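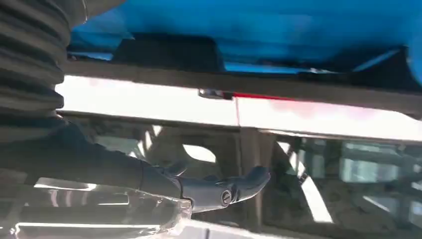
Brelline is a word list of 1,818 color terms, collected from paint cards, yarn labels and mail-order catalogs. Each row has a term, a hue group and a source code. Hue groups are broad: a glossy cyan-blue surface with paler patches of reflected light gets one label, blue, and the patches are ignored. Gloss is not recorded.

Files – terms.csv, sources.csv, notes.txt

Splits: 400 terms are held back for testing. Spelling variants (gray, grey) share an ID and never cross the split.

Known problems: 191 terms have no source code. The Nirkow catalog rows were typed by hand and still contain errors in the accent marks.

Last updated June 21, 2019

Home Data Downloads Changelog
3 comments 12 shares
© Brelline | Contact | Back to top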